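Das Wasser von Mudel

Meine Tante Fionnuala hat in ihrem Leben an vieles geglaubt, an Kupferarmbänder, an den Mond, eine Zeit lang an einen Zahnarzt in der Kreisstadt. Als sie anrief und sagte, in Mudel gebe es jetzt Wasser, von dem man wieder schlafe, sagte ich, Wasser habe es in Mudel vermutlich schon vorher gegeben.

»Du hörst nicht zu«, sagte sie. »Es heißt Litari.«

Das beruhigte mich nicht. Wenn Wasser einen Namen bekommt, bekommt es auch einen Preis, und der lag bei 50 Euro die Flasche. Sie hatte zwei gekauft. Ich fuhr am Samstag hin, angeblich wegen der Regenrinne.

Die Flaschen standen neben dem Brotkasten, blaues Glas, ein Korken mit Wachs darüber. Auf dem Etikett war ein Berg zu sehen. Mudel liegt so flach, dass man den Bus kommen sieht, bevor er in Taltuvska abgefahren ist. Ich fragte, welcher Berg das sei.

»Das ist symbolisch«, sagte meine Tante.

Verkauft wurde das Wasser von einem gewissen Damián Aguirre, der im Frühjahr das Haus der alten Stetsiuk gekauft hatte, mit dem Brunnen im Hof. Früher haben wir Kinder Steine in diesen Brunnen geworfen und einmal ein Fahrrad. Frau Stetsiuk hat daraus die Bohnen gegossen, und geschlafen hat sie meines Wissens schlecht, jedenfalls stand sie bei jedem Wetter nachts am Zaun und rief nach der Katze.

Ich trank ein Glas. Es schmeckte nach Eisen, vielleicht nach dem Fahrrad.

»Und?«, fragte meine Tante.

»Ich bin wach.«

»Es ist elf Uhr vormittags, Rania.«

Gegen Mittag ging ich hinüber. Im Hof saßen Leute auf Bänken und warteten, die meisten kannte ich. Soon-im Ban aus der Apotheke war da, und das nahm ich ihr übel, denn sie hatte mir mein Leben lang von allem abgeraten, was keinen Beipackzettel hat. Sie sagte, ihr Mann schlafe seit drei Wochen durch. Ich fragte, was er denn sonst noch geändert habe. Er trinke abends keinen Kaffee mehr, sagte sie, wegen des Wassers, das vertrage sich nicht.

»Dann ist es der Kaffee«, sagte ich.

»Das kannst du nicht wissen.«

»Du auch nicht.«

Sie rückte auf der Bank ein Stück von mir weg. Aguirre kam heraus, ein freundlicher Mensch mit Sandalen, der jedem die Hand gab und sie etwas zu lange behielt. Ich hatte mir Fragen zurechtgelegt. Ob das Wasser untersucht worden sei, von wem, und ob man das Papier sehen könne. Er nickte zu jeder Frage, als hätte ich ihm etwas Schönes erzählt. Das Papier sei unterwegs. Im August werde es da sein. 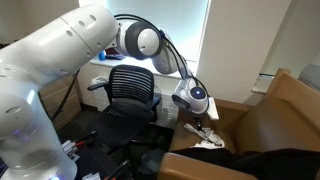
Zurück bei meiner Tante schlief ich keine Minute, obwohl ich vor dem Zubettgehen noch ein zweites Glas getrunken hatte, der Gerechtigkeit halber. Um zwei hörte ich sie durchs Haus gehen. Ich lag da und rechnete. 600 Flaschen wollte Aguirre seit Ostern verkauft haben, und ich kam auf eine Summe, von der man sich nicht nur einen Brunnen, sondern auch eine Untersuchung leisten kann. Irgendwann stand ich auf und dachte an die Sessel, in denen die Leute ihre Nächte absitzen. Jeder hat so einen. Der braune, in einem Zimmer mit Fenster, damit man wenigstens merkt, wann es hell wird. Mein Onkel hat in so einem gesessen, als er krank war, und seit seinem Tod sitzt meine Tante darin, und daran hatte ich den ganzen Tag nicht gedacht, weil ich mit dem Berg auf dem Etikett beschäftigt gewesen war.

Sie saß auch jetzt dort. Das Licht war aus.

»Ich denke, du schläfst wieder«, sagte ich.

»Besser als vorher.«

»Wie viel besser?«

Sie überlegte. »Ich gehe jetzt am Nachmittag hinüber in den Hof«, sagte sie. »Da reden sie. Aroha Quinlan kommt auch immer, die hat seit der Scheidung mit keinem mehr gesprochen. Und dann trage ich die Flasche heim, und dann bin ich müde. Jedenfalls um zehn.«

»Und um zwei?«

»Um zwei bin ich wach. Aber ich ärgere mich nicht mehr so.«

Ich hätte sagen können, dass man sich auch ohne Flasche in einen Hof setzen kann. Ich sagte es dann auch, ich bin so. Sie meinte, das habe früher ja jeder gekonnt, und der Hof sei trotzdem leer gewesen.

Darauf fiel mir nichts ein, was mich bis heute ärgert. Denn falsch ist es trotzdem. Man darf einer Witwe kein Brunnenwasser als Medizin verkaufen, und wenn sie hundertmal davon müde wird, weil sie es über die Straße schleppt. Ich habe am Sonntag eine der Flaschen eingepackt und später an ein Labor geschickt. Die Antwort kam nach einer Woche: Wasser, viel Eisen, trinkbar. Vom Schlaf stand da nichts, danach hatte ich auch nicht gefragt.

Den Brief habe ich meiner Tante vorgelesen, am Telefon, langsam.

»Trinkbar«, wiederholte sie. »Das muss ich Damián sagen, der wartet doch immer noch auf sein Papier.«

Eine Kopie hängt jetzt in Mudel am Hoftor, in einer Klarsichthülle. Mein Name steht oben rechts als Auftraggeberin. Soon-im Ban hat mir geschrieben, es freue sie, dass ich zur Vernunft gekommen sei, und ob ich die Regenrinne noch machen wolle, bei meiner Tante tropfe es auf die Bank.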